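Altholm Table Set

What's in this folder

Hi, I'm Luana. I look after the Altholm set, which is our little collection of tabletop pictures of play food and ordinary desk stuff. Yutong Yin started it and I took over the naming and the notes in February, so if a label looks odd you can blame me. It lives alongside the Broletham set (cutlery, mugs, mostly grey things) and shares the same folder layout.

The idea is pretty simple. Toy food is bright, it's a nice size, and most people can name a hamburger without any help. Put it on a pale wooden surface next to something from the stationery drawer and you get a cheerful mix of colours and shapes to label.

The objects

Our favourite grouping is the pickle, the hamburger, the tomato and the packing tape. The tape is far and away the biggest of the lot, and the printing inside its core is handy for telling one roll from another.
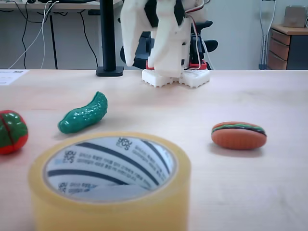
Tape up front, with the toy pickle, hamburger and tomato on the tabletop.

A few notes on names, as these caused the most arguments:

- hamburger: bun, patty and lettuce are all one object. Please don't label the lettuce by itself.
- tomato: the red one with green on top. Use this name whichever way up it's sitting.
- pickle: I wanted gherkin, Yutong wanted cucumber, and we settled on pickle. From some angles it could pass for half a vegetable of nearly any sort — label it pickle anyway.
- tape: the whole roll, core included. The colour reads as butter yellow in some pictures and a bit greener in others, so we just write yellow.

How things are laid out

Loosely! We don't measure anything. Objects go wherever there's space, with a bit of bare wood between them so the outlines stay clean.

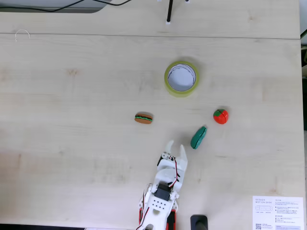 Labels and files

Each picture has a plain text file with the same name, one object per line. There are 13 object names in the full list and four of them are the ones above. If something is partly out of view, label it as normal and add the word "part" after the name.

Folders 7 and 8 still use the old Duan spelling, with capitals and underscores. I've been meaning to fix that for ages. The Skerkus script reads both styles, so you can mix them without anything falling over.

Known gaps

Not enough fruit. Too many shots where the tape hogs the space. If you'd like to send corrections, put the folder number first and the object name second, and I'll get to them — usually in the morning, after coffee.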